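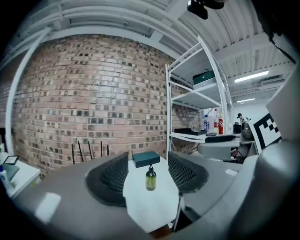
The Plukham handheld gripper with a small dropper bottle between its finger pads.

18th September – Brarex today opens orders for Plukham, a handheld gripper that lets people record everyday tasks for robots to learn from. The first run is 200 kits, and each one comes with 4 spare finger pads.

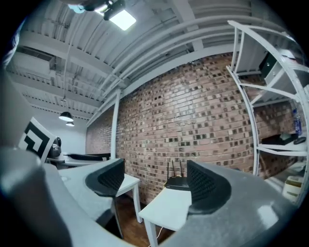

"New users pick it up fast, and we love watching that," says Doina Yordanov, product lead at Brarex. Dalsgaard will handle shipping – orders placed now go out in April.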